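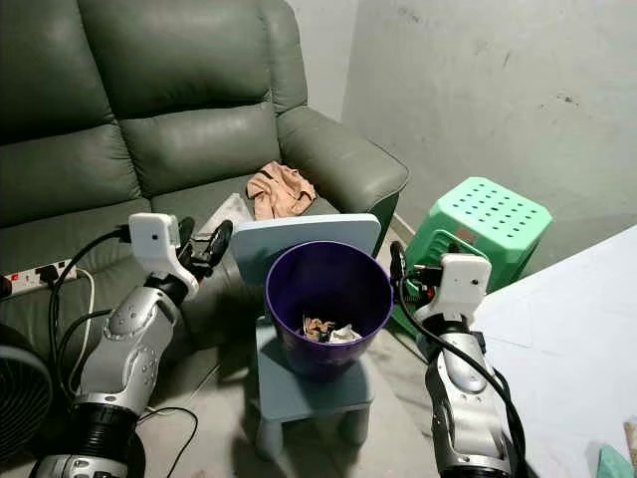

Nivstead Two-Arm Room Kit
Item no. 3283

Sold by Endport Equipment. Quote on request.

The Room Kit is for teams that want a two-arm robot working among household things: picking up, sorting, clearing, handing over. It ships as one order so the arms, hands and cameras arrive matched and tested together.

What's in the kit
Two arms, left and right, with mounting plate
Two multi-fingered hands
Two wrist cameras in housings
One head camera
Cable set for arms and cameras
Controller and power supply
Spare finger pads, one bag
Printed setup guide

Not included: base or stand, computer, safety stop for the room, floor mats.

Lead time
18 working days from a signed order for the standard kit. Orders with the Idano mobile base take longer and are quoted separately. Orders placed in February ship after our yearly stock count.

Planning the room
Measure the space with the arms fully stretched out — most buyers measure with them folded and have to move furniture later. Both wrist cables need slack for a full turn of the wrist. Leave a clear path for floor cords and keep power strips outside the reach of the base.

You don't need special fixtures. Stools, bins, sofas and other everyday items are fine to work with, and buying them locally is cheaper than shipping them. Put a small line in the budget for replacing them.

What to budget for besides the kit
Computer. See the Igwe workstation page for tested models.
Stand or mobile base.
Operator training, 3 days on site. Travel is billed at cost.
Replacement finger pads. These wear with use and are sold by the bag.
Spare wrist cable. We suggest ordering one with the kit — it is the part customers most often reorder in a hurry.

Warranty
Arms and controller are covered for up to 132 weeks, depending on the service plan. Hands and cables are covered under the basic plan only. Damage from liquids is excluded.

Ordering
Send the room size, the type of base and the delivery address with your request. Folasade Jibrin handles quotes and purchase orders. Technical questions before purchase go to Somtochukwu Effiong. Schools may ask for split invoicing.

Page updated Aug 15, 2023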